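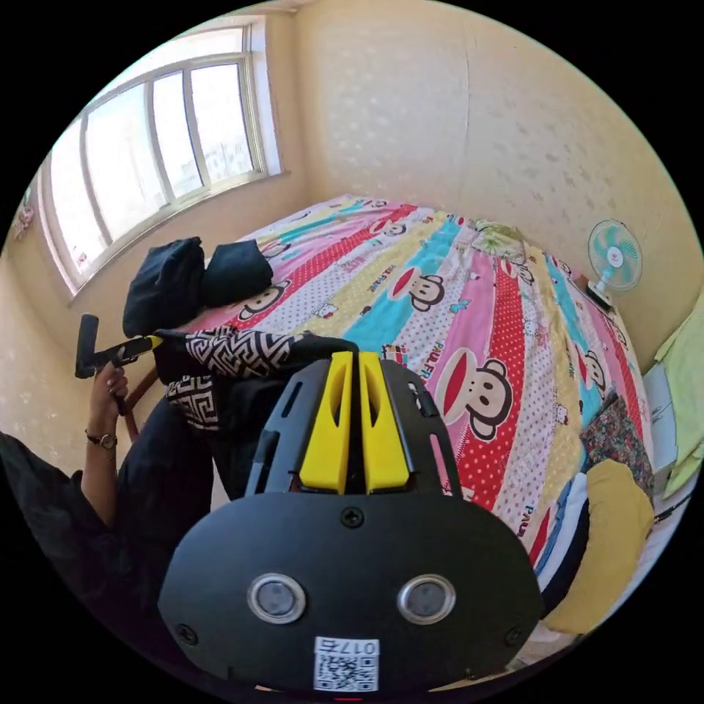
Home > Bedroom > Linen & Laundry
Tagged: quilts, kids' rooms, storage, summer bedding

Sorting Bed Linen in a Small Bedroom

Most of the folding in our house gets done on the bed. It's the biggest flat surface we have, and it's already at a reasonable height for someone sitting beside it. A printed cotton quilt with wide stripes helps too. You can use the stripes as a guide when you fold, and small things like pillowcases don't disappear against it the way they do on a white doona cover.

Before you start
Make the bed properly first. Pull the quilt flat to all the corners and move the cushions up to one end. Folding on a rumpled bed gives you rumpled folding. If you have a small fan, turn it on low and point it across the bed, not down at it. Cotton that came off the line in the evening often holds a bit of damp in the hems, and half an hour of moving air will deal with that.

Sorting
Sort by where it's going. I used to sort by type, all the sheets together and then all the towels, and then I had to split every pile again at the cupboard door. Now each room gets a pile. The navy and blue things go to one side because they drop lint on everything pale. Florals and patterned cloths go on top of their own pile, pattern side out, so you can tell them apart on the shelf.

Folding a quilt
Fold it in thirds lengthwise, then in half, then in half again. On a striped quilt, fold along a stripe and the edges will line up without any fuss. Change the fold lines each time you put it away. Prints with cartoon faces or lettering tend to crack or fade along a crease if it's always in the same place, and once that has happened you can't fix it.

Washing printed quilts
Cold water, inside out, mild liquid detergent. Powder doesn't always dissolve in cold and leaves chalky marks on the darker stripes. If there is red in the print, wash it alone the first few times. Dry in shade. Our line gets full sun from late morning, so I hang quilts over two lines with the back facing up and bring them in by lunch.

Don't overload the machine. Ours is rated for more than I ever put in it, but a wet quilt balls up on one side and the drum starts walking across the laundry. One quilt, nothing else.

Cushions
Take the covers off once a season. Dark covers show dust more than they show stains, and a damp rubber glove wiped one way across the fabric will lift most of it. Mustard and other strong colours should be washed separately. Put the inserts out in the shade for an afternoon and turn them over once.

The edge cloth
I keep a spare cloth over the side of the bed where people sit. Any woven cotton piece will do. It takes the wear from jeans and belts and the dirt from bags, and it goes in the weekly wash when the quilt doesn't need to. Mine are cut from an old tablecloth, hemmed, 4 of them in rotation. Tuck up to 40 cm under the mattress or it slides off.

Fans
A fan in a bedroom collects more fluff than one in a kitchen. Unplug it, take off the front of the cage if yours is made to come off, and wipe the blades with a cloth wrung out in soapy water. Do the back of the cage as well. Let everything dry fully before you put it together. Keep hanging fabric well clear of the intake side.

Putting away
Heavy things low, and out-of-season things at the back. I use Rododau cotton bags for the quilts and a couple of old pillowcases for everything else. Plastic bags trap moisture and I've had mildew from them twice. Write the bed size on a tag and tie it to the outside, or you'll be unfolding three sheets to find the single.

Last updated 7/30/26

Comments (4)

Rajan
Tried the thirds fold on a queen quilt and it was too wide for our shelf. Quarters lengthwise worked better.

Chin-lung Ng
Do you iron the pillowcases before or after they go in the room piles?

Skondness
I don't iron mine at all. Fold them while they're still a little warm from the sun and they come up flat enough.

ovgate73
Agree about the plastic bags. Lost a good wool blanket that way in May. Does anyone know if cedar blocks mark white cotton?

Home | Kitchen | Bedroom | Laundry | Shed | Older Tips | Contact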